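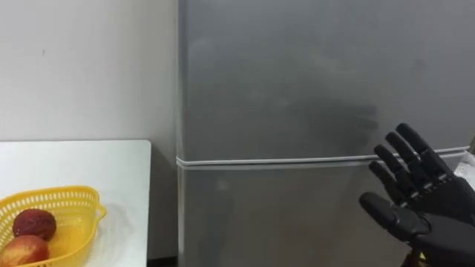 Fig. 1. Fruit in the yellow basket on the table, beside the refrigerator.

Home | Kitchen Guide | Laundry Guide | Heating | Contact

Section 4: Your refrigerator and the fruit basket

Welcome to the kitchen part of your Irnmont house guide. Most of our guests and long-stay tenants settle in here before anywhere else, so we have tried to put down everything we get asked about the refrigerator in one place (and a few things we only learned by living with it ourselves). If you have arrived late and only want to get your groceries put away, do steps 1 through 5 tonight and leave the rest for the morning with a cup of coffee.

The kitchen has a two-door refrigerator in a silver-gray finish, with a white table beside it. The table is there for you to set things down on while you sort them, and you will be glad of it when you come in with four bags and a melon.

4.1 Before you load anything

1. Check that the refrigerator is switched on. If it has been turned off between stays, the plug is behind the unit and the wall switch is inside the tall cupboard, second shelf, marked with a green sticker.

2. Close both doors fully and leave them closed for 2 hours. Drinks and vegetables can go in sooner if you are in a hurry, but please hold back meat, milk and fish until the time is up. There is a cool bag on top of the cupboard you are welcome to use in the meantime.

3. Set the dial to the middle position. In October and through the winter that is plenty. In a hot spell, move it up one notch and give it until the next day before you move it again.

4. Wipe the shelves with a damp cloth. They are cleaned before you arrive, but a shelf that has been shut up in the dark for a week always seems to want one more wipe.

5. Clear the table and put your bags there. Sort by shelf first and then load, so the doors are open for as short a time as possible.

Note: When you first switch the refrigerator on it will hum, click and sometimes gurgle a little. Charmaine Mabuza, who looked after the house for years before us, used to say it was clearing its throat. The noise settles once the inside has cooled down.

4.2 Using the yellow basket

The yellow plastic basket belongs to the kitchen and is meant for fruit. It has little openings around the rim, and it is light enough for a child to carry when it isn't overfilled. We like it because you can take the whole thing out, put it on the table at breakfast and let everybody help themselves.

1. Take out any paper, bags or stickers before the fruit goes in.

2. Look each piece over as you place it. One with a soft or bruised spot should be eaten first or cut up for the freezer, and it is best kept away from the others.

3. Put the larger, firmer fruit in first and the more delicate things on top. Leave some space between them if you can.

4. Lift the basket with both hands, one on each side. Please don't swing it by the rim when it is full!

5. Lower it onto the shelf and slide it back until the door closes without touching it.

Don't wash fruit before you store it. Rinse it when you are ready to eat it, and dry berries especially well if they are going back in afterward.

Bananas, whole melons and anything that still needs to ripen can stay out on the table. Peaches and plums do nicely there for a day or two, and then go in the basket with everyone else. Apples keep much longer cold, though if you are the sort of family that gets through a bag of them by Thursday lunch it hardly matters, and you should leave them where you can reach them.

Caution: Keep apples apart from lettuce, cucumbers and other greens. Apples give off a gas as they ripen that makes leafy things go yellow and limp, even in the cold.

4.3 Looking after the doors

1. Run your finger along the door seals once a week. If you feel crumbs or anything sticky, clean them off with warm water and a drop of dish soap, and dry the seal with a towel.

2. Test the seal by closing the door on a strip of paper. It should take a gentle tug to pull it free. If the paper drops out by itself, let us know.

3. Clean the front with a soft cloth, following the direction of the streaks in the finish. Fingerprints come off with plain warm water nine times out of ten.

Caution: No scouring pads, no bleach and no oven spray on the doors. Scratches in this kind of finish can't be polished out, and we have tried.

4.4 If something doesn't seem right

The food isn't cold enough. Check the dial, then check that nothing on the shelves is holding a door open. A basket pushed in at an angle is the usual culprit.

There is water under the bottom drawer. The drain at the back has probably gotten blocked. Clear it gently with the plastic stick you will find taped inside the cupboard door.

The fruit is freezing at the back. Move the basket forward a couple of inches and turn the dial down one notch.

If none of this helps, leave a note in the kitchen book or call Dineo Molefe on extension 247, any time between 8 in the morning and 9 at night. For spare shelves and drawers, ask for Thabiso Engelbrecht on extension 55.

Related sections

Section 3: The stove and oven
Section 5: Dishes, glasses and where they live
Section 6: Trash, recycling and the compost pail
Freezer labels to print
Marietjie Rampersad's plum jam (good for bruised fruit)
What to leave behind when you check out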